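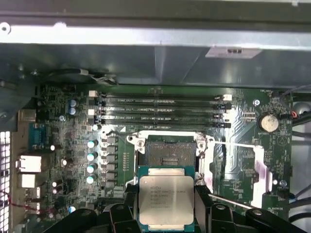
Figure 2. Wrist view during CPU placement, Kirdale policy.

4.2 Does the policy use the wrist view?
We doubt that the success rate reported for Kirdale reflects visual alignment. Of 757 trials, 522 were scored as seated, but the scoring ignored contact with the socket pins. With the Xeon gripped from its sides, as in Figure 2, the chip overlaps the lower edge of the socket, and part of the target is hidden when alignment matters most. A policy replaying a fixed offset might score as well.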